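News > Local > Tech

Pramberg workshop is teaching a robot to pick up your shoes

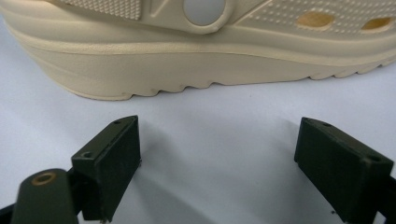 I stopped by the Bindik workshop in Pramberg one afternoon in June, and within five minutes Yesenia Paucar had me squeezing a hand-held gripper (it's heavier than I expected!). She runs the collecting side of the project, and her crew has recorded over 3,000 short grabs so far - shoes, mostly, plus a few things from the kitchen drawer. Every grab goes into the pile the learning system trains on.

Clogs are a pain, Yesenia told me. Go in too low and you just push them across the table. Kobe Dierckx, who was on the afternoon shift with her, likes to come at them from the heel, and he redoes any grab that feels rushed. I did nine myself and they kept four, so I'm pretty pleased with that.

The crew wants more left-handed people before the fall, and they'd love odd footwear too - ski boots, slippers, whatever is in your closet. Drop it off at the front desk, 113 Revora Street, any time before 5 p.m. I'm bringing my old rain boots.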